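Filed under: Club News / Meeting Minutes

Broltcombe Camera Collectors — minutes of the regular meeting, 02/01/2022

I'm writing these up because Iulian Costache had the notebook last time and we all know how his handwriting is (sorry, Iulian). There were 19 of us in the room, plus a couple of people who came in during the coffee and never signed the sheet. If that was you, let me know and I'll add you.

Minutes from November were read and passed with one fix. The light meter Iulian brought to that meeting was a selenium one, and I had it down as CdS.

Old business

We picked up the Zaremmont question again. For anyone new, Zaremmont was the small importer that sold the Pridarar folding cameras over here, and we've been trying to work out when they stopped. Iulian has been through his pile of dealer price lists and the last one with a Pridarar on it is a spring list, no year printed. He thinks the typeface matches the lists he has from the very end of the run. I said a typeface isn't a date, he said it's better than anything I've brought, and fair enough! We agreed to leave the date open on our history page and put "late" next to it until somebody finds an invoice or an ad.

There was also a long side talk about whether the Onsri lenses were ever sold separately or only came on the camera. Two members have loose ones in what look like original boxes, but the boxes have no price sticker and no importer's stamp, so we're about where we started. Please check your boxes, including the inside flap.
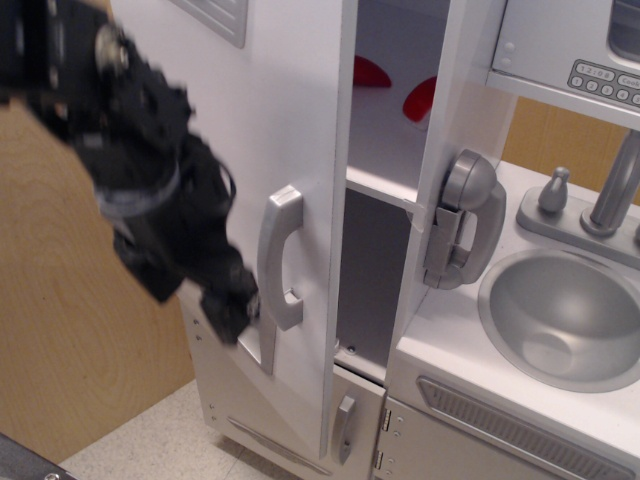 Moving on to the repair evening, which went long, as it does. We had 11 cameras on the sign-up list and got through 8 of them. The other three are first in line next time, so please don't bring new ones until those are done. Bellows were the big problem again. I passed along the tip on checking for pinholes with a small flashlight in a dark closet (go slow at the corners, that's where they hide), and several people asked me to write it down, so there it is.

A reminder that we are not opening up shutters for people who aren't in the room. If you want your shutter looked at, come and sit with it.

New business

Swap table. It was moved and seconded that we keep the swap table at the spring meeting and let people from outside the club sell too, for a small fee. I was on the fence about this one — I like it when it's just us — but the vote was clearly in favor and I went along. Fee to be set next time. Iulian will draw up a one-page sheet of rules, typed please.

Library. The binder of Pridarar instruction sheets is still out. I don't have a name in the loan book for it. If it's on your shelf, no questions asked, just bring it back, as I would really like to scan the page on loading film before it gets any more torn.

Newsletter. I need articles! Short is fine. I have one promised on filter sizes for the Onsri lenses and one on cleaning cloudy viewfinders, and after that the cupboard is bare.
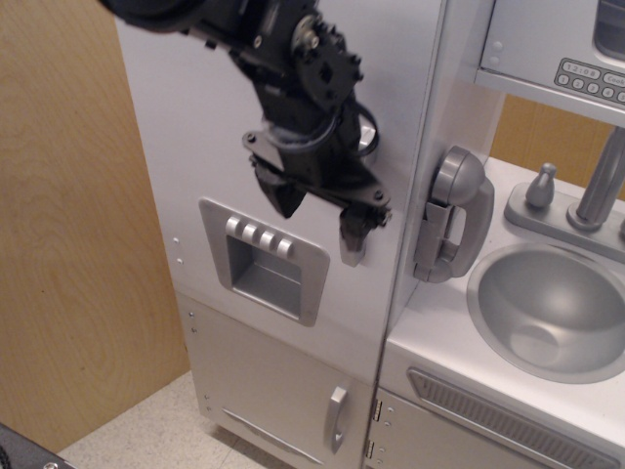

White toy refrigerator with its dispenser and row of silver buttons.

Show and tell

Iulian showed a Zaremmont shop display card with the stand still on the back, which got a lot of attention. I brought my second Pridarar, the one with the replaced strap lugs, and got some good advice on the focus scale, which reads in feet on one side and makes no sense at all on the other.

Next meeting is same room, same time. Bring your boxes.

Last updated 02/01/2022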